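4.2 Does the wording of a reply matter as much as trainers say?

Advice on workplace conversation leans heavily on small substitutions. Say "I hear you" before you object. Ask "what" questions and avoid "why" questions. Repeat the last few words the other person said. The Grukcombe course, which most of our participants had taken, teaches all of these, and its handbook presents them as settled. We could not find the studies that would settle them. The handbook cites two earlier handbooks.

We looked at the third habit, repeating the speaker's words, as it is the easiest to spot in a transcript. Our material is 46 recorded disagreements between coworkers at Sitisau and Nison, all on ordinary matters such as shift swaps, late orders and who had promised what to a customer.

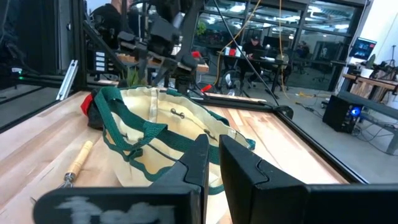 Each transcript was read by two coders who did not know which speakers had been trained. They marked every repeat and then rated how the other person's next turn sounded, from hostile to friendly. Agreement between the coders was fair on the first task and poor on the second. That second result should worry anyone who claims to hear a conversation "soften" after a single phrase. We resolved the differences by discussion, with Tài Ông making the final call, and we accept that a different reader might have called many of them the other way.

Repeats were followed by a friendlier turn in 29 of the disagreements. On its face this supports the course. But friendlier turns also came after silence, after a plain "okay," and in 3 cases after an open insult that both parties seemed to find funny. People who have argued for a while tend to calm down - whatever is said to them. 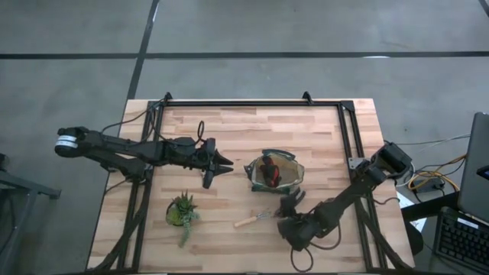
Sarmiento's account, in which a repeat works by showing that the listener has taken in the message, fits some of our transcripts and fails badly in others. Several speakers heard the repeat as mockery. One said so directly: "Stop saying it back to me." Her coworker had finished the course in August and, by his own report, was doing as he had been taught.

We do not conclude that repeating is useless. Our sample is small, and the coworkers knew they were being recorded. What we doubt is the size of the claim. A phrase that helps between two people who already get along may do nothing between two who do not, and the course materials make no attempt to separate the two cases. Section 4.3 takes up how long the pairs had worked together.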